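Simulation add-on for the Kong arm – worth paying for before we buy the hardware?

Posted in Robots & Automation by Drevow
06/06/2026

We're a small cabinet shop and we're looking at the Kong arm from Cerkton. The idea is to have it wipe down counters and move small items in a demo kitchen we want to build in our showroom. Before we commit to the hardware, the dealer suggested the Ivora simulation package, which includes a kitchen layout and a model of the arm. It's a 36-day trial and then $2,494 for the license.

I have the trial running and got the arm placed in front of the counter. My computer handles it fine. What I can't tell is how much of what I see will carry over to the real thing. I mostly care about reach to the back of the counter and whether the elbow will hit the cabinet fronts and handles. The gripper is a separate item and I haven't added one yet.
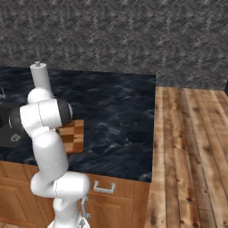
Arm model in the kitchen layout, nothing on the end flange.

Can I trust the clearances in this, or am I paying for a nice picture? Also, is there a cheaper way to answer the same thing? Our cabinets are close to the ones in the layout but the counter is deeper.

Posted by northshop_5

You can trust the reach if you set it up right. The link lengths in the Kong model match the drawings Cerkton gives out, at least on the version I used. I checked a few poses against our real arm and they were close enough for planning.

Two things to fix before you believe anything:

Counter depth. Go into the layout settings and type in your own numbers. The default kitchen is only a starting point, and if yours is deeper then the back edge is exactly where you'll run out of arm.

Collision shapes. By default Ivora puts plain boxes around the cabinets, and the drawer pulls stick out past them. The program will call a pose clear when the elbow would hit a handle. Switch the cabinets to "detailed" and run it again. It's slower.

Add the gripper now, too. It changes both your reach and how high the wrist has to stay over a cutting board or anything else on the counter. I planned without one and had to move the base afterward.

I wouldn't buy the license for a single layout. The trial doesn't lock any of this – just save your results before it ends.

Posted by benchdog

We skipped the software. Cut the arm profile out of cardboard and moved it around by hand. Worked OK for us but our job was simple.

Posted by Drevow

Thanks. Switched to detailed and I'm getting two collisions at the drawer handle that weren't there before. Will try moving the base back and add the gripper next.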